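FOR IMMEDIATE RELEASE

Three Baskets, Three Words: Hodano Brings Tabletop Recycling Sorting to Shared Workspaces

ROLLTON, November. Hodano is opening up its tabletop sorting kit to every shared office, workshop and study room in Rollton that wants one, and we could hardly be happier about it! The kit is small enough to sit on an ordinary table: three soft gray fabric baskets and a set of plain cards that say Bottle, Plastic and Can. Sorting happens right where people drink their drinks, in plain view.

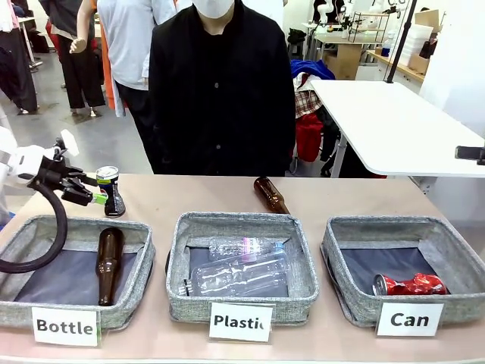

2 min read

The idea grew out of the Litonura workspace program, where 34 member rooms told us much the same thing. People are glad to recycle, but the bins are down the hall or in the yard, and the signs on them are crowded with tiny symbols. So we went the other way. The cards carry one word each, in big black letters, and they stand at the front of the basket they belong to (you read the word, you look up, and there's the basket).

Glass goes in Bottle. Clear drink bottles go in Plastic, caps on or off, and labels can stay where they are. Aluminum goes in Can, crushed or whole. We tried longer wording during the trial and people liked it less, so the short words stayed.

The baskets themselves were sewn by Lazarević, a soft-goods workshop that has worked with Hodano on storage for seven years. Each has a heathered gray outside and a dark lining. The fabric keeps the clatter down when glass and cans go in, something the quieter study rooms asked for again and again. At the end of the day a basket can be carried by one person to the main recycling point and brought straight back.
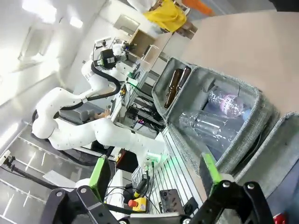

Brown glass and clear plastic bottles, with the gray fabric sides around them.

During the trial, 56 kits were placed in Litonura rooms, and we loved seeing what people did with them. Some rooms lined the baskets up along the edge of a worktable. Others kept them on a side counter near the sink. One group turned the end-of-day sort into a short shared job at 4:30, with all the empties put on the table first and then cleared together, and several rooms have since picked up the habit.

That open strip of table behind the baskets turned out to matter a good deal. With the bottles and cans set out in one place, it's easy to spot the one that needs a rinse or still has something in it. Full drinks go back to their owners. Empties go in.

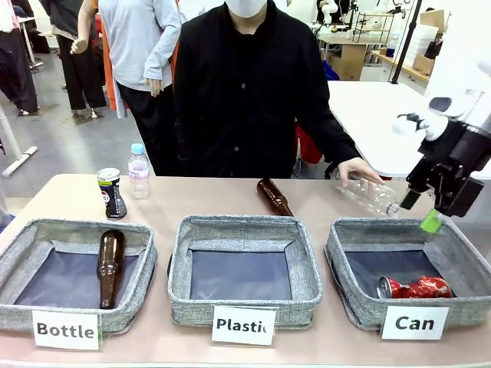

Do items have to be crushed before they go in?
Crushing is optional. A flattened can takes up less room, but whole cans and bottles are fine in all three baskets.

Hodano has made 800 kits for this first open round. Each comes with three baskets, three cards and a one-page guide to setting up the table. Blank cards are included too, for rooms that would like to add a second language or swap in a word of their own. We're excited to see those! 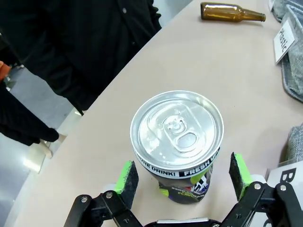

How to Request a Kit

Shared workspaces in Rollton can ask for a kit at the Hodano front counter or through their Litonura room contact. Please say how many tables you have and whether your building collects glass separately. Kits are free during the first round, with a limit of two per room, and replacement cards can be picked up at any time.

About Hodano

Hodano designs simple storage and sorting goods for rooms that many people use. The company is based in Rollton.

###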